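**Aus der Softwaregruppe: Numum und Brikley sprechen jetzt über dieselbe Uhr**

Im letzten Rundbrief haben wir angekündigt, dass die neue Schnittstelle zwischen Wahrnehmung und Bewegungsplanung bis November fertig wird. Sie ist fertig, mit einer Einschränkung, zu der ich weiter unten komme. Weil mehrere Leserinnen und Leser gefragt haben, was sich für sie ändert, schreibe ich diesmal etwas ausführlicher. Wer nur das Update einspielen möchte, findet die nötigen Schritte am Ende.

Zur Erinnerung für alle, die neu dabei sind: Numum ist unser Modul für die Wahrnehmung. Es nimmt die Bilder und die Tiefendaten entgegen, sucht darin Gegenstände und Ablageflächen und gibt für jedes Objekt eine Lage im Raum aus, zusammen mit einem Wert für die Unsicherheit. Brikley plant daraus die Bewegung des Arms und der Finger. Dazwischen stand bisher eine Warteschlange, die wir am Anfang des Projekts nur als Übergangslösung gebaut hatten. Sie ist dann, wie es mit Übergangslösungen geht, sehr lange geblieben.

### Was das Problem war

Unsere Testaufgabe ist seit dem Sommer das Einsortieren von flachen, leichten Dingen in einen Kasten mit Fächern. Karten, kleine Schachteln, gefaltetes Papier. Das klingt einfach, aber für die Planung ist es unangenehm. Die Trennwände sind dünn, und eine Karte, die schräg zwischen den Fingern liegt, bleibt leicht an einer Wand hängen. Die Lage des Fachs muss also genau bekannt sein, und ebenso die Lage der Karte in der Hand.

Numum hat beides geliefert, jedoch mit verschiedenen Zeitstempeln. Das Fach wurde mit der Zeit der Bildaufnahme gestempelt, die Karte mit der Zeit, zu der die Berechnung beendet war. Solange der Arm stillsteht, bemerkt man davon nichts. Bewegt er sich, dann rechnet Brikley die Karte mit der falschen Armstellung in das Koordinatensystem des Tisches um, und der Fehler wächst mit der Geschwindigkeit. Wir haben eine Zeit lang an der Kalibrierung gesucht und sogar die Kamerahalterung neu vermessen, bevor wir die Zeitstempel nebeneinander ausgedruckt haben. Das hätte man früher machen können.

Die Korrektur selbst ist kurz. Alle Nachrichten tragen jetzt die Aufnahmezeit des Bildes, aus dem sie stammen, und zusätzlich die Rechenzeit als eigenes Feld. Brikley sucht zu der Aufnahmezeit die passende Gelenkstellung aus dem Verlauf heraus und interpoliert zwischen den beiden nächsten Werten. Wenn der Verlauf nicht weit genug zurückreicht, wird die Messung verworfen, und im Protokoll erscheint eine Warnung mit der fehlenden Zeitspanne. Früher wurde in diesem Fall stillschweigend der älteste vorhandene Wert genommen.

### Unsicherheit wird endlich benutzt

Der Wert für die Unsicherheit war in Numum schon lange vorhanden, aber Brikley hat ihn nie gelesen. Nun hat er Einfluss an zwei Stellen. Erstens auf den Abstand, den der Planer beim Absenken zu den Trennwänden hält. Ist die Lage eines Fachs unsicher, wird der erlaubte Korridor schmaler, und unter einer einstellbaren Grenze wird für dieses Fach gar kein Plan mehr gesucht. Zweitens auf die Reihenfolge: Fächer, deren Ränder gut erkannt sind, kommen zuerst an die Reihe.

Bei dem zweiten Punkt gab es in der Gruppe eine Diskussion. Eine feste Reihenfolge ist für Menschen am Tisch leichter vorherzusehen, und sie macht die Protokolle besser vergleichbar. Deshalb kann man das neue Verhalten mit `order_by_confidence: false` abschalten. Voreingestellt ist es eingeschaltet. Ich persönlich hätte es umgekehrt gemacht, habe mich aber überzeugen lassen, dass man eine Neuerung sonst nie unter normalen Bedingungen erprobt.

Ein schwieriger Fall bleiben Fächer, in denen schon etwas liegt. Numum meldet ein gefaltetes Papier manchmal als Boden des Fachs, nur eben etwas höher. Für das Ablegen ist das nicht schlimm, der Planer senkt dann weniger weit ab. Für die Frage, ob das Fach belegt ist, ist es aber falsch. Wir vergleichen darum jetzt die Höhe jedes Fachbodens mit dem Median aller Böden desselben Kastens. Das funktioniert für Kästen mit ebenem Boden und hilft bei anderen überhaupt nicht.

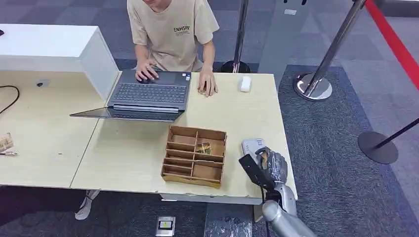 Ein weiterer Teil der Arbeit betraf die Greifkraft. Bei einer dünnen Karte ist die Kraft der Finger kaum von dem Rauschen der Sensoren zu unterscheiden, und Brikley hat deshalb öfter gemeldet, dass die Hand leer sei, obwohl sie es nicht war. Die Folge war ein neuer Greifversuch mit einer Karte zwischen den Fingern. Wir werten nun die Kraft und die Stellung der Finger gemeinsam aus. Bleiben die Finger vor ihrer Endstellung stehen, so gilt das als Hinweis auf ein Objekt, auch wenn die Kraft unter der Schwelle liegt. Wenn Kraft und Stellung sich widersprechen, fragt Brikley bei Numum nach einer zusätzlichen Aufnahme der Hand. Das kostet Zeit, doch der Arm hält in dieser Pause sowieso über dem Tisch.

Bei durchsichtigen Hüllen scheitert auch die zusätzliche Aufnahme häufig. Dafür haben wir noch keine Lösung, und ich bitte darum, solche Fälle nicht mehr einzeln zu melden. Eine Sammlung von Protokollen liegt bereits im Projektordner, und sie genügt uns vorläufig.

### Planung mit Menschen in Reichweite

Während der Entwicklung sitzt oder steht meistens jemand am selben Tisch, mit Laptop, und tippt Parameter. Brikley kannte bisher nur feste Sperrzonen, die man vor dem Start eintragen musste. Wer seinen Laptop verschob, musste die Zone von Hand mitschieben, und das wurde natürlich vergessen.

In der neuen Version kann Numum Sperrzonen selbst vorschlagen. Alles, was auf der Tischfläche steht und keiner bekannten Objektklasse entspricht, wird mit einem Quader umgeben und an den Planer gemeldet. Hände und Unterarme bekommen einen größeren Quader, der außerdem eine kurze Zeit bestehen bleibt, nachdem die Hand aus dem Bild verschwunden ist. Der Planer umfährt diese Zonen oder wartet, je nach Einstellung. Ich möchte hier deutlich schreiben, dass es sich um eine Hilfe für die Planung handelt und um keine Sicherheitsfunktion. Die Begrenzung von Kraft und Geschwindigkeit liegt weiterhin in der Steuerung des Arms und wird von unserer Software nicht berührt.

Kabel erkennt Numum leider schlecht. Ein dunkles Kabel auf einem hellen Tisch geht noch, ein Kabel am Arm selbst wird gern zum Arm gezählt und verschwindet damit aus der Kollisionsprüfung. Wer ein zusätzliches Kabel am Handgelenk verlegt hat, sollte das Modell des Arms im Konfigurationsordner an dieser Stelle etwas dicker machen. Eine Vorlage dafür ist beigelegt.

### Aufzeichnung und Wiedergabe mit Dotent

Für die Fehlersuche benutzen wir weiterhin Dotent, das Werkzeug zum Aufzeichnen und Abspielen von Läufen. Es hat zwei Neuerungen bekommen, die ich besonders nützlich finde.

- **Vergleich von Läufen:** Man kann eine Aufzeichnung mit der alten und der neuen Version von Brikley abspielen und die Pläne übereinander anzeigen lassen. Abweichungen werden entlang der Zeitachse markiert.
- **Ausschnitte:** Ein Lauf lässt sich auf den Abschnitt vor und nach einer Warnung kürzen. Die Dateien werden dadurch so klein, dass man sie einer Fehlermeldung anhängen kann.

Alte Aufzeichnungen lassen sich noch öffnen. Dotent ergänzt beim Einlesen die fehlenden Zeitfelder, setzt aber beide auf denselben Wert, denn mehr steht in den alten Dateien nicht. Für die Untersuchung von Zeitfehlern sind sie also unbrauchbar. Für alles andere kann man sie behalten.

### Die Einschränkung

Die Schnittstelle läuft stabil, solange Numum und Brikley auf demselben Rechner arbeiten. Auf getrennten Rechnern muss die Uhr abgeglichen sein, und wir prüfen das zurzeit nur beim Start. Driften die Uhren danach auseinander, kehrt der alte Fehler in anderer Form zurück. Eine laufende Prüfung ist im Zweig `wattanapong` enthalten, benannt nach dem Teilprojekt, aus dem sie kommt. Dieser Zweig ist noch nicht zusammengeführt, da er bei starker Netzlast zu viele Fehlalarme erzeugt. Wer zwei Rechner verwendet und damit leben kann, darf ihn gerne ausprobieren.

### Einspielen des Updates

1. Laufende Aufzeichnungen in Dotent beenden und speichern.
2. Zuerst Numum aktualisieren, danach Brikley. In umgekehrter Reihenfolge verweigert Brikley den Start mit einem Hinweis auf das Nachrichtenformat.
3. Die Datei `zones.yaml` umbenennen, falls die vorgeschlagenen Sperrzonen benutzt werden sollen. Feste Zonen haben immer Vorrang.
4. Die Hand einmal leer schließen und öffnen lassen, damit die Endstellung der Finger neu gespeichert wird.
5. Einen Lauf mit verringerter Geschwindigkeit durchführen und das Protokoll auf Warnungen mit dem Wort `history` durchsehen.

Der letzte Punkt wird gern übersprungen. Wenn solche Warnungen auftreten, ist meistens der Puffer für die Gelenkstellungen zu klein gewählt. Man findet ihn unter `joint_history` und darf ihn großzügig erhöhen, der Speicherbedarf ist gering.

Rückmeldungen bitte wie immer über das Ticketsystem, möglichst mit einem Ausschnitt aus Dotent und mit der Angabe, ob Numum auf demselben Rechner läuft. Im nächsten Rundbrief soll es um das Greifen aus dem Kasten heraus gehen, sofern wir bis dahin eine brauchbare Erkennung für aufeinanderliegende Karten haben.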